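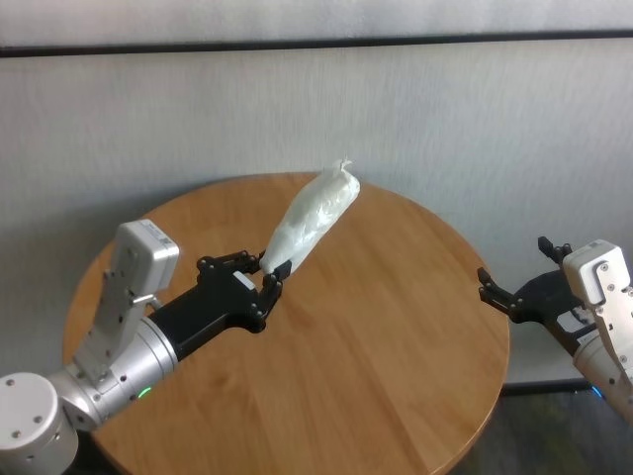
Cudano bench notes: the handling rules, in pictures

The Prolden guide has 14 rules for two-armed work on soft goods. I agree with four of them. One arm holds, the other stays open until the hold is settled - fine, and easy to check. The 300 gram limit on bagged items is harder to defend. Zamudio works to 200, and neither document says where its number came from.

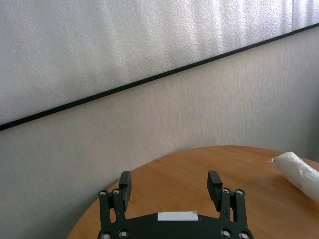 Rule nine wants the jaws fully open before every approach. It looks tidy on a checklist, but a wide jaw needs more clear table, and the guide is silent on that. Dunen are redrafting it in March. I'll believe it when I read it.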